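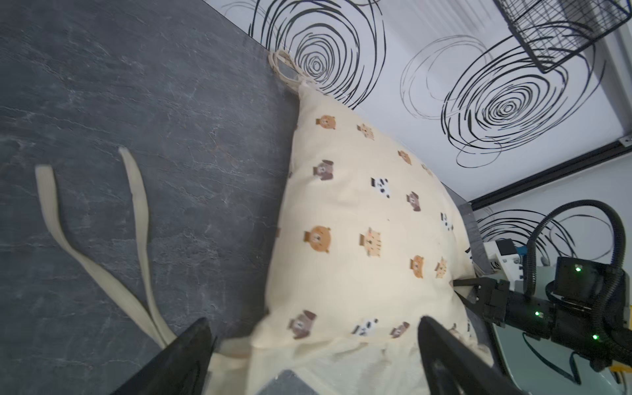 **Kosix two-arm kit: what we tried, what we think**
Speaker notes, Noltham user meeting, Dec 6, 2024

Slot is short. If the talk before runs over, skip the part on cables and go directly to price.

## Start

Good afternoon. I will speak about the Kosix kit, which is two small arms, two grippers, the wrist cameras and the software to teach them. We have had it on loan at our shop since March. We are not paid by Kosix and we have to give the kit back, so I have no reason to be too kind or too hard.

Our work is soft goods. Pillows, covers, bags with ties, small blankets. Most of the kits I see at such meetings are shown with blocks and cups. A block has the same shape after you pick it. A pillow does not, and for us this is the whole question.

(Ask who in the room works with fabric. Wait for hands. If there are many, give more time to the grippers.)

## What comes in the box

Say this quickly, it is in the handout also.

- Two arms, with the fingers already mounted
- Camera modules for the wrists, with cables
- Power units
- Clamps for a table edge
- A license for the teaching software, for one computer

You must bring your own table and your own computer. The clamps need a table top that is not too thick. Our first table was too thick, and we lost the first morning with this. The manual gives the limit in a table near the back, but I would put it on the page where the clamps are explained.

Setup took us three hours with two people, after the table was changed. Kosix says one hour in the guide. Maybe the second time it is one hour.

## The grippers

This is the part where I want to be slow.

The fingers are narrow and hard. On a stuffed item you do not pick it from the middle, because the stuffing moves away and you hold only a fold of cloth. What works for us is to use both arms, one finger pair low on the fabric and the other at the side edge. Then you can turn the item, or pull it straight.

We gave it three kinds of work:

1. Turn a pillow so the print is up.
2. Lay the ties out flat to one side.
3. Put the pillow in a bag.

The first one is good. We did 60 runs with the same pillow and the arms finished 51 of them without help. In the other nine, the item slid and one arm was left holding nothing. The software does not notice this. It continues as if the pillow is there, and you see the arm make a very nice careful movement with air. (People laugh here, give them a moment.)

The second one is difficult. Ties are thin and they go where they like. When a tie lies under the pillow, the cameras cannot see it and the arms have no plan for this. I would not sell this to a customer today.

The third one we stopped. The bag must stand open, and with two arms there is no third hand to hold it. We made a wire holder for the bag and it was a bit better, but then you are testing the holder and not the kit.

## Cameras

Wrist cameras are good for us, better than I expected before. The view is close and you see the folds. Light from the window was a trouble in the afternoon, so we closed the blind and used only the lamp.

One thing to know. The view from one wrist often has the other arm in it. For the learning this is fine, if you teach it this way from the beginning. If you teach with one arm parked far away and later bring it near, the results go down. We made this mistake and had to record again.

Prints on the fabric: we worried that a busy pattern would confuse it. We tested patterned covers and plain covers. The patterned ones were a little easier — I think the pattern helps to see how the cloth is turned, but I did not prove it. If somebody asks, say that it is only my opinion.

## Cables

(Skip if late.)

The cables are my biggest complaint. They go outside of the arm, in a loop. In wide movements the loop can touch the table things, and once it pulled a cup of pins to the floor. We now keep everything on the wall side up in baskets. Please leave more free space on the sides than the guide says.

After 1,000 cycles of the same reach we inspected the cable covers and found no damage that we could see. So the complaint is about space, the cable itself seems strong.

## Teaching software

You move the arms by hand or with the controllers, and it records. Then you clean the recordings, start the training and wait. The cleaning screen is the best part of the product. You can cut a bad ending from a recording with two clicks.

Less good:

- Names of recordings cannot be changed later.
- If the computer goes to sleep, the training stops and there is no message.
- Error texts are short. "Joint state not valid" came many times, and for us the answer was always to restart the left arm.

Support answered our mails the next working day. Their answers were polite and correct, except one time when they sent us the instructions for the older arm.

## Comparison

We also looked at the MacBrayne bench unit. It has one arm only, with softer fingers, and it is quicker to install. For picking a single flat cover from a pile I would take the MacBrayne. For a stuffed item that needs turning I would take Kosix. We did not test the Tudley rental service ourselves, I only read their offer, so please do not quote me on that.

## Price and who should buy

I cannot show our quote on the slide. I can say that the kit is less than the year cost of the sewing machine service in our shop, and that the license must be renewed, and that this was not clear on the first paper we received. Ask for the renewal price in writing.

I would recommend it to a shop that has a person with free time to teach it, and patience. A shop which wants to switch it on and go home should wait for the next version.

## Questions I expect

**Is it safe to stand near?** The arms are slow and they stop when pushed. Keep long hair and sleeves away in any case.

**Can it sew?** No.

**Will we buy it?** We have asked for three more months of loan. I want to see the finger pads with rubber, which Kosix promised for the spring — then we decide.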